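The Arm at the End of the Bench
A kitchen robot takes shape in a shared workshop in Skiston

Azadeh Yazdani wanted a machine that could put the dishes away. She has scaled that back. After two winters of work, her arm can reach over a table, find a cutting board and close its fingers near the edge of it. Some evenings it can pick the board up.

The arm is called Flimano, a name her father made up and wrote on the first parts bin with a marker. It has six joints, a two-finger gripper and a small camera fixed near the wrist. It lives in a shared workshop on the north side of Skiston, in a former upholstery shop with good windows and bad heat. Members pay $90 a month for a key, a shelf and a turn on the machines. Yazdani has had her key for 17 months.

She works days as a bookkeeper for a plumbing supply company and had not built anything with a motor in it before this. Her father, Houshang Yazdani, had. He repaired sewing machines and later elevators, and he retired with strong opinions about gearboxes. The two of them drew the first version of the arm on graph paper at his dining table. The drawing is still taped inside a cabinet door at the shop, with a coffee ring over the elbow joint.

"He wanted it twice as heavy," she says. "I wanted to be able to carry it up the stairs."

The first arm came out light enough to carry and too weak to lift a full cereal bowl. The shoulder sagged, and if it was left holding anything for more than a minute the motor got too hot to touch. They took it apart in July and kept the gripper, the wrist and most of the screws.

For the second one they bought a better shoulder gearbox from Heydari, a small parts dealer that sells surplus from packaging lines. It cost $452, more than everything else on the arm combined up to that point. Houshang paid for half and has mentioned it since.

What the arm does now, for most of a session, is move a short distance over the table and stop. Yazdani looks at what the wrist camera is getting and types a line into a notebook file. Then she moves it again.

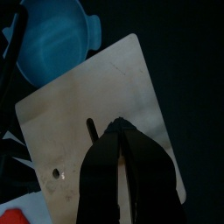

Why a cutting board

The cutting board came from Pouran Tabrizi, another member of the shop, who makes stools and has a low opinion of robot demonstrations that use colored foam blocks. She told Yazdani that if the thing was supposed to work in a kitchen it should practice on something out of a kitchen. The next Sunday she brought in a bag of things from home.

A board is a hard object for a two-finger gripper. It is wide and flat, and when it lies flush on a table there is nothing to get a finger under. Yazdani's gripper opens far enough to take the board by its thickness but nowhere near far enough to take it across. So the arm has three options. It can grab an edge that sticks out past whatever is underneath. It can put one finger through a cutout and pinch. Or it can push the board until some part of it hangs over the side of the table, and then go around.

She has tried all of them. The edge grab works best when the board is resting on other things and one side is raised. The finger through the slot looks good when it works, and it needs the hand to be lined up within a few millimeters in two directions at once. Pushing works every time, and it has put a bowl on the floor more than once.

"You learn which bowls are plastic," Tabrizi says.

A used board also has a surface the software doesn't care for. A clean factory board shows up as one even pale shape. One with knife marks and stains on it breaks into pieces, and for a while the program treated every dark blotch as a possible hole. Yazdani spent most of a month on that. Her fix was to have the arm look at the same spot from two heights and compare. A stain stays flat in both views. A real opening shows some of its inside wall when the camera tilts. 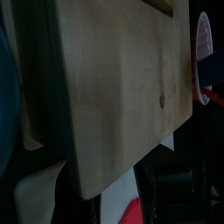

A close look at the board from the wrist camera, with one gripper finger at lower right.

What the wrist camera sees

The first version had its camera on a pole over the bench. That gave a nice picture of the whole table, and the arm blocked it at the exact moment it was needed. Shahram Mirzaei talked her into moving the camera to the wrist. He builds model railroads and has been putting small cameras into small spaces for years. He cut the bracket himself from a scrap of aluminum.

The wrist view has its own problems. The fingers are always in it. They cover a part of whatever the arm is trying to reach, and the closer the hand gets the more they cover. Light is another. The hand throws a shadow on the thing it is about to touch, so a pale surface that looked bright from a foot away goes gray up close. Yazdani added a desk lamp, then moved it, then took it away. She wants the arm to cope with the light in an ordinary room.

Dark backgrounds turned out to help. On a dark surface the border of a light board is a clean line, and the software finds it nearly every time. The trouble starts where the board lies over something else that is also light, like a second board or a cup. There the line fades out and the program has to guess where one thing stops. It used to guess wrong with great confidence. Now it marks the stretch as unsure and asks the arm to go look from the other side, and a pickup that could take ten seconds takes forty.

Mirzaei thinks forty seconds is fine. He points out that his teenage son takes longer.

Yazdani has saved almost 800 pickup attempts on a hard drive that sits in a cookie tin on her shelf. Each one has the wrist video, the joint positions and a note she typed afterward. The notes are short. "Slid." "Slid, lamp on." "Good until it let go." She sorts them on her lunch hour. When she changes the code, she runs it against the old video before she lets it move the arm, a habit she picked up after the elbow drove itself into the bench vise and bent a bracket.

The vise was also the reason for the stop button. There is one at each end of the bench now, both wired straight to the motor power with no software in between. Houshang did the wiring. He made his daughter push each of them a dozen times while the arm was moving before he would let anyone else stand near it. 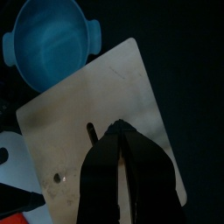

Grip itself has been a smaller problem than she expected. Closed on nothing, the two fingers meet at the tips. That gives the program a zero point, and it checks it at the start of each session. If the reading is off from the last one, something has worked loose, most often a set screw in the left finger. She keeps the right hex key on a magnet stuck to the base of the arm, and people borrow it.

Money and parts

Everything on the arm came out of Yazdani's pocket or somebody's junk drawer until this spring, when a maker fair in Narnberg gave her a table and a small stipend. She used it for new cable. The old wiring had been flexed so many times that the wrist motor cut out whenever the forearm turned past a certain point, and for weeks she had blamed the code. Yasaman Bakhtiari, who runs the shop's electronics bench, found it with a meter in one evening.

Bakhtiari is the one people in the building go to with a dead board. She had stayed away from the robot on purpose. "I have my own projects," she says. "If I touched it I knew I would be on it every week." She is on it every week. She has redone the power supply and is laying out a single circuit board to replace the three that hang off the back of the base on zip ties.

They do not plan to sell it. A man at the fair asked for a price, and Yazdani told him what it costs her in hours, and he took a flyer. She does mean to put the drawings online once the new circuit board works, along with the parts list and the saved attempts, the failed ones included. Mirzaei wants to redraw the camera bracket first. Houshang wants the shoulder guard made thicker.

The next job is the sink side of the table. A board that has just been washed is slick, and the rubber on the fingertips was chosen for dry things. Tabrizi has offered a strip of the material she puts on the feet of her stools. Yazdani has cut two pads from it and glued them to a spare pair of fingers, and they are clamped on the windowsill, drying, until she gets off work on Sunday – the end of the month is when the books are due, and the arm will have to wait for those.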